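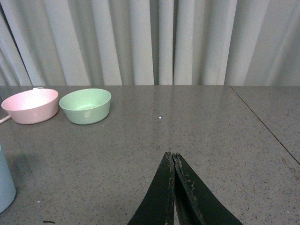 The Kermani cell is a tabletop robot workstation kept at the Kotum training kitchen, where its arm practices picking up cups, bowls and slices of bread. The cell was put together by Taltex, and most of what gets written about its upkeep has to do with the fingers, the two tapered pieces that do all of the touching. The coating on their edges chips and scuffs, letting a lighter tan or brownish color show through, and the inner edges, where the fingers press together when closed, are one of the places to look first. As of 2018-03-05 the service log held 1,094 entries, and a good many of them are simply notes on finger wear.

Setting up

Setup begins with the counter, which is wiped down and left clear apart from the pieces for that session – crumbs have a way of wandering under a bowl and tilting it just enough to spoil a grasp. 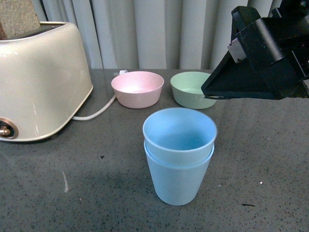
After that the arm is brought to its rest position, the finger screws are checked by hand, and the gripper is opened and closed 4 times, slowly, while the operator listens for rubbing. It takes up to 3 minutes, and old hands at Kotum will happily tell you it is time well spent.

Alignment
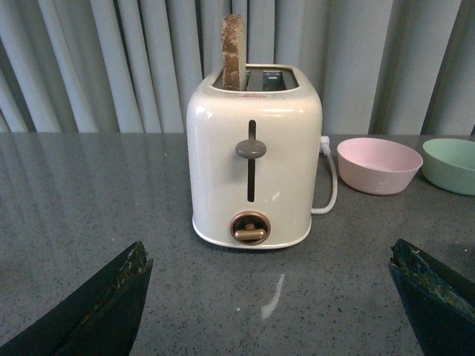

Bread work asks more of the cell than cups do, and so the fingers are lined up again before it starts. The operator spreads them and brings the arm in toward the toaster until it sits between the two tips. A slice standing up in the left slot, well above the top as it does with the carriage raised, gives a handy upright edge to judge by. The position is then saved in Fletine, the cell's control program.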